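Poltholm Institute
Orkport Program: Software for Two-Arm Garment Handling
Progress Report to the Angelovski Fund
Dec 7, 2024
Prepared by Flora Morrison, Program Manager

Summary

The software team has completed the second work package and started the third. The planner now runs as a single service for both arms, and the cloth perception module has been rebuilt around garment outlines. One deliverable, the recovery routine for failed grasps, has moved to February. Spending remains within the approved budget, and no change to staffing is requested.

1. Perception

The previous module searched for separate shirt parts and often lost a sleeve once it lay across the body. Munther Moussa replaced it with a model that estimates the full outline first and then assigns the collar, sleeves and hem. The training set now holds 819 labeled views of short-sleeved shirts, including partial folds with one sleeve turned in over the chest. Uneven hems still cause errors. The model tends to read a flared lower corner as a second sleeve, and relabeling of those views is under way.

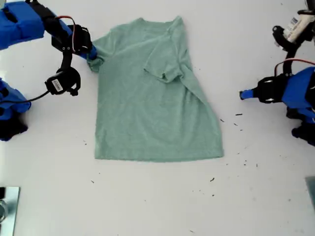
Does the outline model need a shirt to be laid out straight before planning can begin?
The planner accepts any pose in which the collar and at least one sleeve have been identified. When neither condition is met, it requests a new view from the second arm and tries again.

2. Planning

Arben Petkov merged the two arm planners into one process with a shared clock. Under the earlier arrangement, each arm reserved space above the table on its own, and long waits were common. The merged planner assigns holding and folding roles at the start of each fold and may exchange them between folds. In the November test series, 23 sequences were run from start to finish without an operator stop. Median planning time per fold is now 2 seconds, which meets the target set in the grant agreement.

3. Control and grasp detection

Grasp detection relies on motor current and on the close view along the fingers. Macario Manríquez has written a classifier that separates a closed gripper holding cloth from one that is closed on something else, or on nothing. Small dark items between the fingertips were the main source of false reports in the earlier version – the current signal alone cannot tell them apart from a thin hem. The classifier now checks the color and extent of whatever is visible at the tips before a grasp is confirmed.

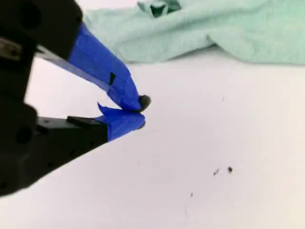
4. Calibration tooling

The calibration tool supplied by Brovov under the first work package has been extended by Vlasta Kneževič. It estimates the position of each fingertip from the close view, with the jaws brought to a narrow gap over the plain tabletop, and writes the offset directly to the control settings. Taped fingers and soft pads changed the apparent tip position enough to affect grasp height, and the tool now stores a separate profile for each fingertip type.
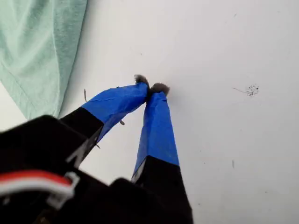 5. Recovery routine

Work on the recovery routine began later than planned. The team gave priority to the merged planner, on which the routine depends. A first version detects that a pinched corner has slipped and returns the arm to its last safe pose. It does not yet choose a new grasp point when the fabric has bunched up near the original one. 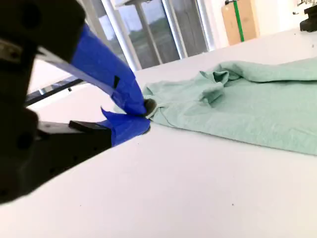

The remaining task is to connect slip detection to the outline model, so that the new grasp point is chosen from a current view of the garment. Mr. Petkov expects this to take 8 weeks, including tests on rumpled starting poses. The interface between the two modules has been agreed upon and documented.

6. Risks and next steps

The main risk is bright window light in the background of low-angle views, which reduces confidence along pale fabric edges. Exposure control is being moved into the perception service to address it. The recovery routine will be delivered in February, together with the updated test report and the source code release for the second work package.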